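29/09/2023

Drove to Jorham with Elvia Cárdenas for the open day. Left at 7, stopped once for gas, got there before the doors opened. Badge, visitor sticker, bad coffee.

The first hour was talks. Marjorie Fothergill went through how many returned office machines come in, 3,721 since January, and what it costs to take them apart by hand. I wrote the cost down and now can't read my own writing. Will ask Elvia. Someone from Barrera wanted to know about laptops and was told not yet.

After that they split us up and I went with Isauro Tovar's group to the bench at the back. They are working on desktop computers there, the drives and cables mainly. We could stand fairly close and there was a monitor showing the view from the wrist of the arm. I watched that more than the arm. Isauro talked about grip force and how differently cables behave from one case to the next. I asked if they train it on one model only. He said they have 2 so far and would like 100.

Elvia was over with the Gredevau people looking at conveyors and missed most of it. She asked for my pictures, so I sent her these in the car.

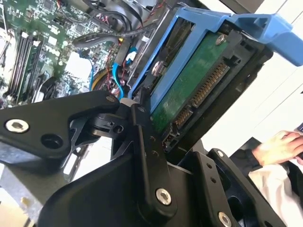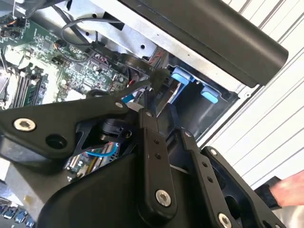 The drive and the ribbon cable.

Lunch was sandwiches. Sat with Keir Skinner, who I hadn't seen since he left Ellano. He is thinking of putting in for a small cell for his own shop but the floor there isn't level and the landlord won't pay. He gave me his new number.

Left at 3. Traffic bad past the bridge, home by 6:30. Need to write up a page for Montserrat Ochoa by Monday and send in the mileage. Parking was $12, receipt is in my coat.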